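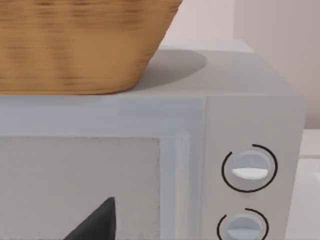 5th April — by the Meltlow workshop desk

Counter Arm, Part 2: Laying Out the Kitchen Before the Arm Goes Near It

Part 1 covered the base plate and the wiring. The Lubis gripper should now open and close on command and hold its zero after a power cycle. If it drifts, go back and tighten the coupling screw before reading further.

All the layout work is done in the Clumex simulator. Build the counter there first, at full scale, with the same appliances and groceries you intend to leave out. A bad move in the simulator costs a reset. A bad move on the bench at Drisberg cost us a jar of pickled beets and a servo horn.

Model the large boxes first. Microwave, shelf and wall fix everything else, so measure them with a steel tape and enter the outside dimensions, knobs included. Knobs stick out farther than people remember. Anything stored on top of the microwave goes in as well, with its true height and its widest point. A basket that flares toward the rim needs a collision shape that flares with it. A plain box drawn to the base will let the wrist pass through the upper part.

Next, the groceries. Cylinders can stand in for cans. Bottles need at least a body and a neck as separate shapes, or the planner treats the space beside the neck as solid and refuses perfectly good approaches. Give each item its full weight, then run it again at the empty weight. A tall bottle that is nearly empty tips much more easily.

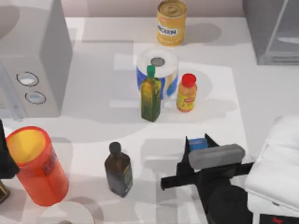 Blue box in the fingers, brown bottle standing clear to the left of the gripper.

Keep the items you move every day toward the front. Tall things grouped at the back are fine as long as the arm has no business there. If a small bottle must stand against a paper towel roll, approach from the open side and close slowly. Set the approach height above the tallest cap in the group, plus 70 mm.

Cloth is the weak point. A towel bunched on the counter has no fixed outline, and the one in the model will not match the one in the kitchen. We draw a keep-out zone over the whole pile and leave it at that.

Start with light boxes, 100 g or less. Save glass for later — plastic bottles teach the same lessons.
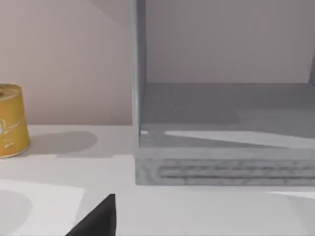 No. 70 — p. 2

Placing on a shelf is harder than picking from a counter. The shelf floor sits above the counter on its base, and the side panel blocks any approach that starts too far over. Come in square to the opening. Model the front lip as its own part, and lift clear of it before moving inward.

Check shadows if you use a camera for detection. A can beside a light source throws a soft gray oval onto a pale counter, and a loose threshold will report it as a second object. Raise the threshold, or move the lamp. Flat white mats on white counters cause the reverse fault and get missed.

Run the full set 1,000 times overnight with small random shifts in item position. Log the failures by item. Fix the worst item, then run the set again from the start.

Last updated: June. Keep-out zone note revised.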